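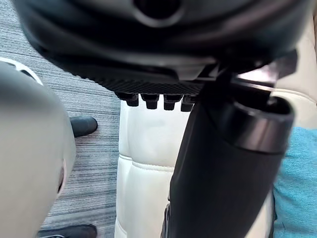
About Durusness

Durusness is a small company with a fairly plain question at the heart of it: can a machine do the chores yet? We mean the ordinary ones, such as picking up shoes, folding a blanket, putting things back on the right shelf, or fetching a part from one end of a workshop to the other without bothering anybody on the way.

We started in two rented rooms at Badmont, with four of us sharing a kettle and one good screwdriver, and we have since grown to 32 people, most of whom still can't agree on how a towel ought to be folded (which makes it rather hard to teach a robot!). Our household work goes by the name of Gyamfi, and the shop-floor side is called Ustden. The two teams borrow from each other all the time, and we like it that way.

Over the years we have written up 933 chore trials, and we keep the poor ones along with the good. A robot that manages a job nicely on Monday may make a proper mess of it once a chair has been moved, and we would sooner tell you so than show you only our best afternoon.

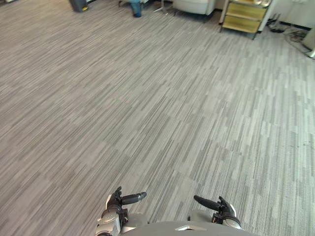
Could I buy a robot from you to tidy my living room?
Not at the moment, I'm afraid. Our machines can manage some simple tidying with one of us close by, but they are slow, and we wouldn't leave one to get on with it alone in a family home.

We do love having visitors, though, and groups of up to 30 are welcome at Badmont by arrangement. Do bring your least favourite chore along with you, as we are always glad of a new one to try.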